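Kesberg Education
Home / Clubs and Competitions / Humanoid Class / Plallby Practice Area Package

Plallby Practice Area Package
For school and college teams entering the Ulville Humanoid Handling Challenge
Order code: PL-37
Availability: made to order
Page updated: December 20, 2024

Overview

The Plallby package is a set of floor markings, task sheets and service parts for student teams who work with a standing humanoid or a pair of mounted arms. It lets a club lay out the handling zones used at Ulville on an ordinary indoor floor, run timed attempts, and carry out routine checks on the hands between attempts.

The robot is not included. The package assumes that the team already has a working machine with multi-fingered hands, a means of stopping it, and an adult supervisor trained on that machine.

Floor layout

Zones are marked as squares in yellow tape. The layout sheet gives the order in which to lay them and the clear distance between a zone and the nearest fixed object, such as a shelving unit or the legs of a stand. Tape is supplied on rolls and can be relaid during the season. On low-pile carpet, press each strip down with a hand roller and check the corners before every session. A strip that has lifted should be cut back to sound tape and replaced, as re-pressed tape seldom holds through a full practice.

Storage is best kept along one side of the floor. The parts list is written for lidless bins, and each line carries a bin label, so a team can sort the package straight onto shelving it already owns. Units on casters are acceptable under the Ulville rules provided that the casters are locked during an attempt.
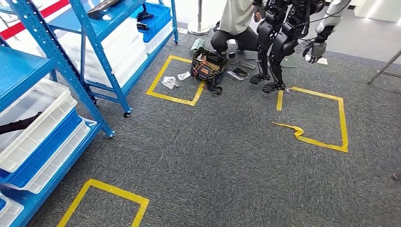 Practice floor with taped zones, shelving on the left and a tool bag open for work beside the robot.

What is in the package

Yellow floor tape, 7 rolls
Layout sheet, laminated, with zone order and clearances
Handling objects in rigid and flexible materials, 19 pieces
Task cards, one set for practice and one set sealed for the mock round
Fastener kit for finger joints, with driver bits
Cable ties, reusable, mixed lengths
Inspection log, bound, with tear-out pages
Bin labels, printed and blank

Replacement tape and fasteners can be ordered separately. Task cards are sold only as a full set.

The handling objects

Each object was chosen for one property that makes it awkward to pick up. Thin flat plates have to be raised at an edge before the fingers can close. Paper sheets slide under a fingertip. Soft bags change shape as soon as they are touched. The card set starts with rigid pieces and moves on to flexible ones, and teams are advised to follow that order even when the early tasks look easy.

Clear plastic deserves a separate note. Transparent pieces are difficult for wrist cameras to pick out, particularly under strip lighting, and a program tuned on opaque objects will often miss them. The practice cards for clear pieces therefore include a blank column for lighting notes. Record which lights were on and from which side the hand approached.

Wrist views and reach

Many entries use a camera mounted at the wrist. The advantage is a close view of the fingertips. The drawback is that the robot's own structure can take up much of the picture. A housing or a second hand may block the area the program needs to see, and a glossy surface will throw back whatever light is overhead. Before writing any detection code, move the arm slowly through its working range with the camera recording and mark the poses in which the target zone is hidden.
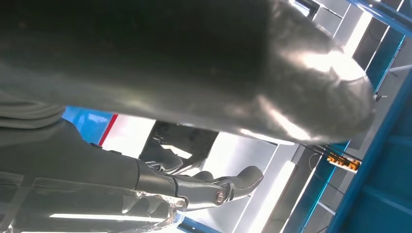

Once those poses are listed, set joint limits in software so that the planner avoids them, and repeat the sweep. The inspection log has a page for this under "Obstructed views". Teams with two hands should fill it in twice, once with the other arm parked and once with it working alongside. The second set of results is usually the one that matters in competition – the parked position is rarely available halfway through a task.

Cable runs should be checked in the same sweep. Look for any cable that tightens at the end of travel or hangs into the path of the fingers. Reusable ties are supplied for this purpose. Leave slack on both sides of every joint.

Hand and joint inspection

The routine below was drawn up with the robotics club at McGrath, which used an early version of the package for a full season. It is intended to be done by 2 students, one at the hand and one keeping the log.

1. Stop the robot and isolate power as described in its manual.
2. Support the arm so that it cannot drop.
3. Check every visible fastener on the finger joints by hand, then with the driver. Do not exceed the torque given by the hand's manufacturer.
4. Follow each wire along the inside of the gripper and look for rubbing or pinching.
5. Move each finger through its range and note any stiffness.
6. Enter the result, sign the page and restore power.

Wires that run between moving parts are the most common cause of a failed check. They should lie against the structure at both ends of travel.

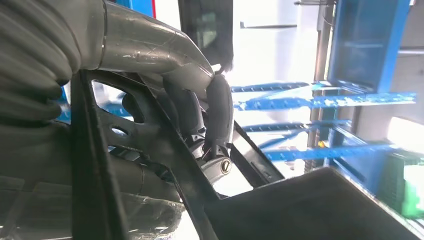
Wrist-camera view of a gripper, showing the bolt head at the finger joint and a red wire along the inner side.

Compatibility

Floor: carpet, vinyl, sealed concrete. Not recommended on unsealed wood.
Robot: any standing humanoid or fixed arm with fingered hands. Suction tools are outside the class rules.
Camera: wrist or head mounted. No mount is supplied.
Software: none required. Task cards are printed.

Ordering

Orders from schools and colleges are accepted on a purchase order. Clubs without one may pay by card. Orders for the start of the season should reach Kesberg before September to allow time for the sealed cards to be printed with the current rules.

Unopened task card sets can be returned within 37 days. Opened sets cannot be returned. Missing or damaged handling objects are replaced on request; quote the order code and the number printed on the object bag.

Related items

Plallby tape refill
Plallby finger fastener kit
Ulville inspection log, extra pages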